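Aicha Mahrous
2021-05-16

1/ Drirnlow has put out a "five-minute bathroom counter reset" for people who clean hotel rooms and rentals. I have doubts. Mostly about the five minutes.

2/ Step one says to pick up every glass and check it against the light. Fine, I do that. Green glass hides water spots better than clear, so checking from the top gets you halfway at best. Look through the side too.

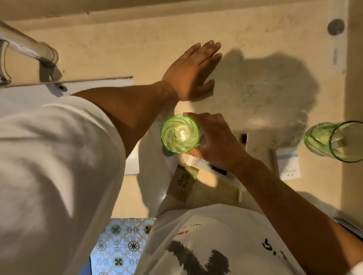 3/ Step two: "group the amenities by guest need." What does that even mean? A guest needs the soap. Everything else is little boxes and cards that get shoved aside to make room for a toothbrush.

4/ They claim 100 hosts tested this layout. Tested how? I asked under the post and got a heart emoji from Clurkix, who I believe sell the trays.

5/ Step three wants the small packets fanned out like playing cards. They slide. One damp elbow and they're in the sink. Lay them flat, away from the faucet, and move on with your day.

6/ Cream marble-look counters get no mention at all, and they show smudges like crazy under warm bulbs. Take everything off, wipe, then put it back – wiping between the packets just pushes the grime around.

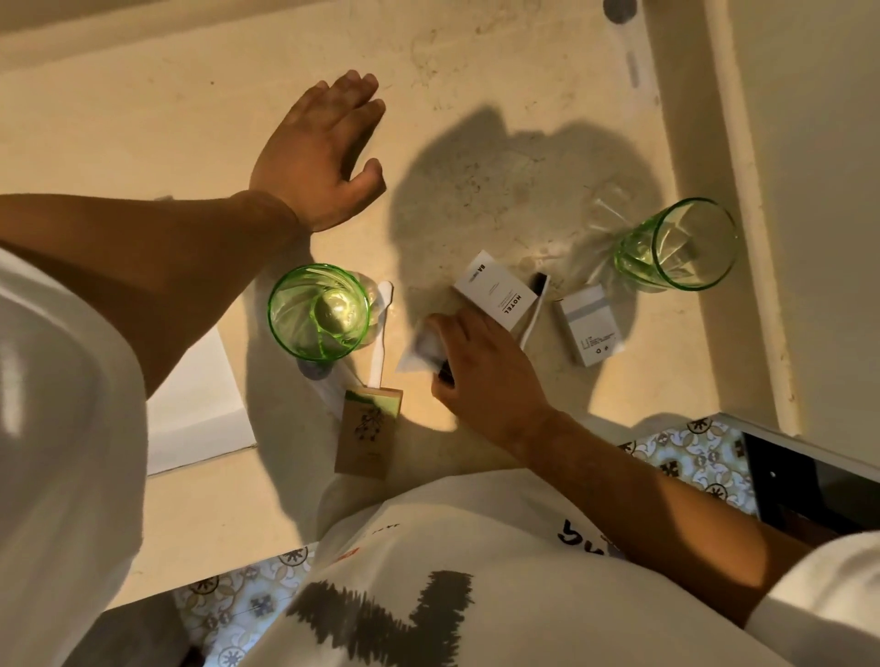

7/ Ignacio says I'm being unfair and the method got him down to 4 minutes a counter. I've seen his counters.

8/ I'll give them one thing. Glasses last, after the wipe, is correct. I was doing them first until December and redoing half of them.

9/ Still not paying for the full guide. Someone send me the page on mirrors if it's any good.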